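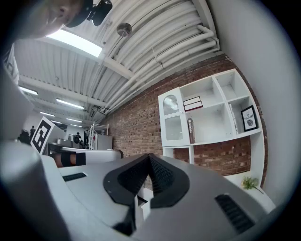 A reply to my last thread says the 1520 from Clandell was never busy enough to keep, so why all the fuss about a bus that carried a handful of pensioners and some shopping.

I've been using it for years, so I'll try to answer properly. Thread on the number 7, for anyone in Clandell or Sistmont who hasn't read the new timetable yet.

The 7 goes from Clandell square to Sistmont station by way of the hospital road. Under the new timetable there's a bus just before two and then nothing until after half past four. The 1520 was the one in between.

Passenger numbers first. The operator's count was done in July. The college was shut in July and so was the primary school. Both send people home on the 1520 in term time. You can find the dates in small print on the back page of the consultation leaflet.

It was also full of people who aren't in any count because they only use it one way. They get a lift in with someone in the morning and the bus home. Take the bus away and they need two lifts, and most will stop asking.

Hospital clinics are the other thing. Afternoon outpatients start finishing at three. If you miss the early bus you now sit in the main entrance for well over an hour, or you get a taxi, and the taxi to Clandell costs more than a week of bus tickets.

Someone asked about the connection at Sistmont. It used to work well. The 1520 got in with enough time to cross the footbridge and buy a drink before the stopping train. The later bus gets in just after the next train has gone. I've done it once and won't be planning on it again.

The stop itself. The flag outside the library has been taken down and the stop is now 200 metres further on, past the garage, with no shelter and no seat. The notice calls this "minor relocation". It's uphill and there's no pavement on that side for part of the way.
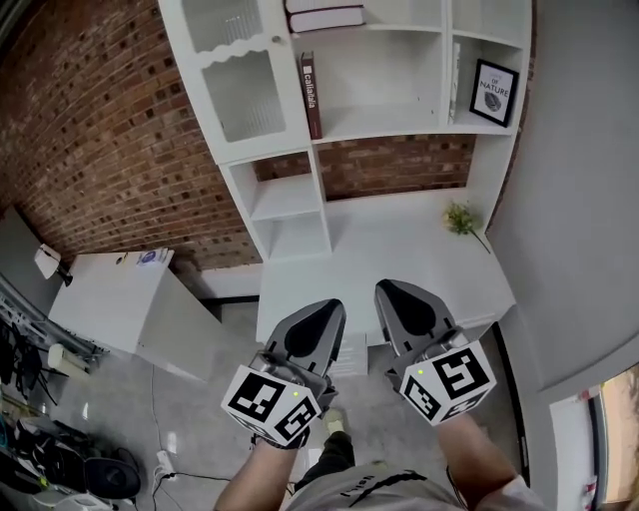 The old shelter is still standing, by the way, and still has last year's timetable in it. If you have neighbours who don't go online, please tell them, as I've met people waiting there with their shopping for a bus that doesn't stop.

A good word for Đỗ, the café on the corner opposite the garage. They've printed the new times in large type and put them in the window, and you can wait inside if you buy something. The lemon cake is decent. They close at four, though, so they're no help for the later bus.

Now tickets. Several people have asked whether they have to use Wellov. You don't. The driver still takes cash and cards. Wellov is cheaper for a return, but the ticket starts running when you buy it and not when you get on, so don't buy it at home and then go looking for your coat.

If you bought a monthly pass on Wellov before the change, you can ask for part of it back. It's under Help, then My Pass, then right at the bottom under Other. Put "service withdrawn" as the reason. I put "timetable change" the first time and got an automatic refusal.

On the idea that we should all just car share. Plenty of us already do – that's how a good few people get into town in the first place. It doesn't do much for someone whose appointment runs over, or for a sixteen-year-old with a Saturday-job wage and no car.

I don't think every bus has to be kept for ever. The last one at night was empty most of the times I was on it and I didn't object when it went. I'd have swapped one of the mid-morning ones for the 1520 quite happily, and I said so on the form.

The form is still open. You need the route number, the time of the bus and a line about what you used it for. Be specific. "I used it to get home from the eye clinic" is more use to them than a page about the importance of rural transport.

Paper copies are on the desk at Clandell library, next to the large print books. You can hand them back in there and don't need a stamp.

I'm going to the drop-in at Sistmont to ask for a count in term time. Will post what they say under this one.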